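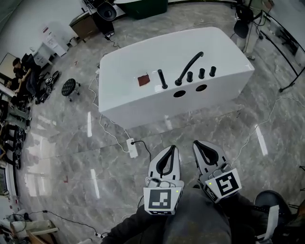

How do I get a dull film off a glossy white tub without scratching it?

We moved into a rental in January and the tub has had a gray, chalky film on the bottom ever since. It's a plain white tub with a shiny finish. I think it's acrylic but the landlord doesn't know, and there's no sticker or stamp on it that I can find.

So far I've tried dish soap, baking soda paste, and a spray called Meltik that a coworker gave me. The dish soap helped a little. The baking soda did nothing I could see. The Meltik smelled strong enough that I rinsed it off after two minutes and gave up. We have hard water here, and the film feels rough when I run a fingernail over it, mostly between the drain and the faucet end.

I don't want to lose my deposit, so no powders or steel wool please. Is vinegar safe on this kind of tub? How long do I leave it?

Mahnaz Talebi

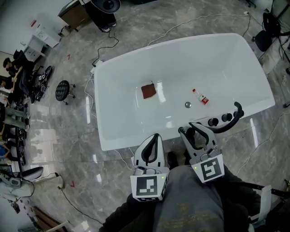
Arash Yazdani replied

Vinegar, yes. Mix it half and half with water, lay paper towels on the bad spots, pour it over, wait 30 minutes, rinse. Did this in my last two apartments. Don't mix it with bleach or with whatever is left of the other spray.

Krisztina Csonka replied

Arash has the right idea but I'd go shorter the first time. Try 10 minutes in a corner near the wall before you do the whole floor of the tub. If it's acrylic, plain vinegar and water shouldn't hurt it. If it's old enamel, vinegar can dull it, and you can't undo that. A magnet will tell you. It sticks to enameled steel or cast iron and falls off acrylic.

Keep the vinegar away from the faucet and the knobs, especially if they're black or any kind of coated finish. I ruined a black shower handle that way and the replacement took 4 weeks to come.

Wipe with a soft cloth or the soft side of a sponge. The green scrubby side of a kitchen sponge is too rough. You'll probably need to do it more than once, as hard water scale comes off in layers. 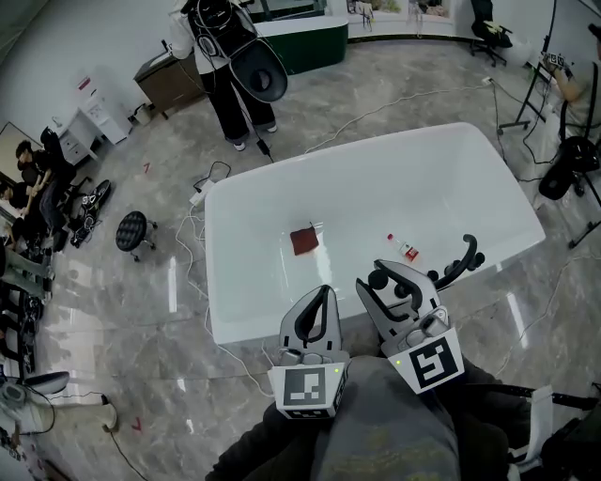

Soap film and hard water scale look the same when they're wet, so dry the tub all the way before you decide what's left. Then turn on the ceiling light and get down low. On a clean glossy surface you get a streak of light, like the faint one on the white surface between the red square and the near edge. Move your head and watch whether the streak stays even. Where there's scale it goes blurry or breaks up, and those are the places to treat again.

After that, rinse and dry the tub after each bath. A squeegee is faster than a towel. If it's still rough after three rounds, ask the landlord before you try anything stronger, and get the reply in writing.

Contact us | Copyright Savum Home Help | Back to top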